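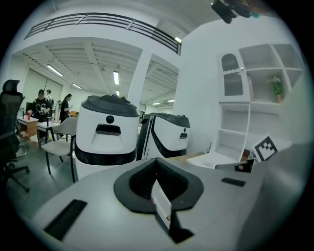

Echo in a room with an exposed ceiling – what do I fix first?

deskhopper_mn
We moved into the second floor of the old Beltier building in October and I love the space, but it's LOUD. White ceiling with the corrugated panels and beams all showing, a big pale sliding panel wall down one side, and hardly anything soft in there except a gray upholstered chair. One person talks at the desk and it feels like they're talking in your ear. Two conversations and I give up and put headphones on.

The room is 200 square feet bigger than our last place and we brought the same furniture, so I'm sure that's part of it. My budget is small. Do I start with the ceiling, the wall or the floor? Also open to opinions on the white desk with the wood front. I think it's great. My coworkers think it belongs in a dentist's lobby.

plumbline77
Ceiling. We had corrugated deck overhead at my last job and it threw everything right back down. We hung 6 felt baffles between the beams, pretty cheap ones, and I noticed it the same afternoon. You don't have to cover the whole thing, just get something up over the spot where people stand and talk.

marigold_k
I'd go the other way and do the rug first. It's the one thing you can take with you when the lease is up, and if you hate it you can return it. Hanging anything from a landlord's beams means emails, and then more emails.

Keep the desk! I like wood on the front of a white desk, it warms up all that gray and white.

plumbline77
A rug does nothing for voices bouncing off a corrugated ceiling though. It helps with footsteps and chairs rolling around. Different problem.

marigold_k
It does SOMETHING. I put a thick one in our studio and the phone calls got a lot easier. Maybe your rug was too thin :)

deskhopper_mn
Chairs rolling around is a real problem too, for what it's worth. The black mesh one with the tall back is on casters and it sounds like a shopping cart. Would a rug make it hard to roll?

lowbeam
Low pile is fine. Or swap the casters for the soft rubber kind, mine were a Patwary set and it took me maybe 7 minutes with the chair upside down on a towel. Check the stem size before you order (I did not, and had to send the first set back).

What's the sliding wall made of? If it's a hard smooth panel, I'd look there before the ceiling. We have a Jikgate divider and it rattled in the track every time someone shut the front door. Felt strip along the bottom fixed that part.

deskhopper_mn
No idea what's inside it, it came with the room. Sounds hollow when you knock. I'll look at the track tonight.

plumbline77
Clap in front of it, then clap in the middle of the room. If the middle is worse, it's your ceiling and I win.

quietfloor
Reading this with interest, same kind of room here. One thing I'd add is to move the small stuff first. We had a little white side table butted up right next to the desk, like you do, and everyone parked their bottles there and then stood around chatting. Moved it 3 yards toward the door and the chatting went with it. Free!

marigold_k
Ha, that's smart. Move the snacks too.

deskhopper_mn
OK, did the clap thing after everyone left. Middle of the room is worse. Ugh, plumbline. I've asked the landlord about hooks, and I'm ordering the casters either way. The rug is going on the list for spring – sorry marigold, it's the price.

marigold_k
I'll allow it. Measure twice, the big ones never fit in the elevator.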